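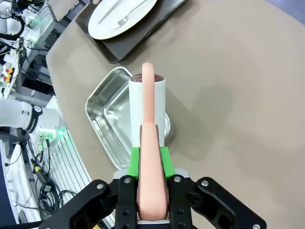 Farhad Shahbazi wrote to me that he'll believe in kitchen robots on the day one of them scrapes a burnt pan without being asked, and until then he's keeping his sponge. Fair enough! I've had that email open for most of March while I sorted out this gallery page, and I keep half agreeing with him.

Pink toy sausage, green finger pads, and a table with a steel pan and a plate with a knife and fork on it. It's my favorite of the lot, so it goes first.

So, hello, and welcome to the chores page. I've been following the question of whether machines can do ordinary jobs yet (kitchen stuff mostly, plus a bit of stockroom and shop floor) and people kept asking me to put something up where they could look and argue. My short answer is "some of it, slowly, if you set the table for them." The long answer is what follows, and it's going to wander.

Food first, then. A toy sausage is an easier customer than a real one. The real thing is greasy and it splits if you squeeze it, and it changes as it cooks, so the squeeze that was fine at the start is wrong ten minutes later. Pouran Shahbazi (who cooks for 80 at lunchtime and has strong feelings) told me she'd happily hand over turning sausages tomorrow and would never hand over deciding when they're done. I think that's where I am too. Turning is a hand job. Knowing is a nose job, if you'll forgive me.

Setting a table I would have called easy a year ago. Then I tried to explain to my nephew how to pick up a fork lying flat on a plate, and found I couldn't do it, I just kept saying "well, you sort of tip it." You slide it to the rim, you get a nail under it, you roll it into your palm. Two stiff fingers have none of those tricks. Thick, light, squashy objects are so much kinder. If you ever want to impress visitors with a gripper, give it a sponge or a stuffed animal and keep the cutlery in the drawer.

Dishes are where I get the most mail. Esmaeil Mohammadi ran his own little test at the Gruvmont community kitchen, with a rented arm and one kind of mug, moving them from a rack to a shelf. Out of 200 mugs it put 16 down badly or not at all. He was delighted. Arash Rahimi read the same result and was horrified, and asked what I'd do with a dishwasher who dropped one in every dozen or so. I went back and forth on that for days – it depends on the mug, I suppose. Mine are ugly and came free with something.

Laundry, no. Folding a towel that's already been laid out square, yes, and I've watched it and clapped. Digging one sock out of a warm pile, finding its partner, noticing the hole and deciding the hole is fine for gardening, no. I'd put that one a long way off and I'd love to be wrong, because I have a pile.

Shop-floor work is further along than the kitchen, and I don't think people give it enough credit. Bahman Jafarzadeh showed me the packing bench in Ullach, where the boxes are all one size and the arm just gets on with it. It took them 18 weeks to get there, and most of that went on the bench, the lighting and the labels. The arm itself was the quick part. When the supplier changed the tape to a shinier one everything stopped for a morning and they went back to packing by hand until lunch.

Which brings me back around to the pan question. Farhad's sponge is safe for now. Wiping a clean flat surface is close, I'd say. Scrubbing needs you to push hard, look, push harder, look again, change your grip, mutter, and leave it to soak overnight, and I haven't seen a machine do the whole run of that in somebody's real sink. Pushing hard on a fixed spot, sure. Spotting the one brown patch that's left under the suds, I have my doubts.

A few of you asked what I'd buy today. Nothing with an arm! I have a floor vacuum that I call Plurkivham and it gets stuck under the same chair every evening at six, and I lift the chair and off it goes. That's about the level of teamwork I'm ready for at home.

If you've tried a chore with a machine and it went well, or badly, send me a note with what the object was and what went wrong. Cutlery stories especially. I'm also still after anyone who's had a go at peeling eggs.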